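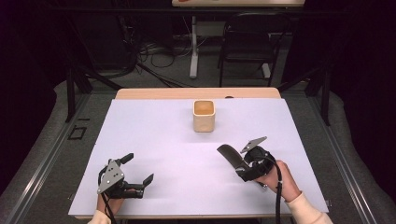

White board and square cup on the wooden table, Clellham hall

Clellham Hall – spring walk-round before the season of suppers and classes
Walked by Stepan Tymoshchuk with Vsevolod Lytvynenko, 24th April

Hello all, and thank you for your patience while I got these typed up. Vsevolod held the flashlight and I held the pen, and we took our time over it, as you'll see!

1. Front doors and ramp – OK
Both doors open fully and the push bar is lovely and smooth again after its drop of oil in December. The mat at the top of the ramp has a corner that curls. I have taped it, but a new mat would be kinder to anyone with a walker.

2. Back exit, Boltside lane – NEEDS WORK
The door itself is fine. The trouble is outside, where the trash cans have crept across the path again. Please, please leave the path clear, even if you're only popping in to drop off a casserole.

3. Fire extinguishers – OK, one note
All 4 are on their hooks with the pins in and the needles in the green. The kitchen one sits behind the apron rack and you have to know it's there, so I'd like the aprons moved to the other wall.

4. Smoke alarms – OK
Tested every one, with apologies to the Hrynyshyn family next door, who were very nice about the noise (and sent over plum cake, bless them).

5. Kitchen – NEEDS WORK
Stove knobs all turn off with a proper click. The cord on the big coffee urn is cracked near the plug, so I've put it in the cupboard with a red tag on the handle. Use the small one for now.

6. Tables and chairs – MOSTLY OK
Folding tables lock as they should. We pulled 6 chairs with wobbly back legs and stacked them by the piano. Vsevolod thinks he can save most of them with glue and a weekend.

7. Stairs to the Trollent room – NEEDS WORK
The handrail is loose at the third bracket, and the bulb on the landing is out. I'd ask evening groups to stay downstairs until both are done.

8. First aid box – OK
Plenty of bandages, scissors present. Burn gel is past its date and on my shopping list.

Next look: in 14 days, for items 2, 5 and 7 only.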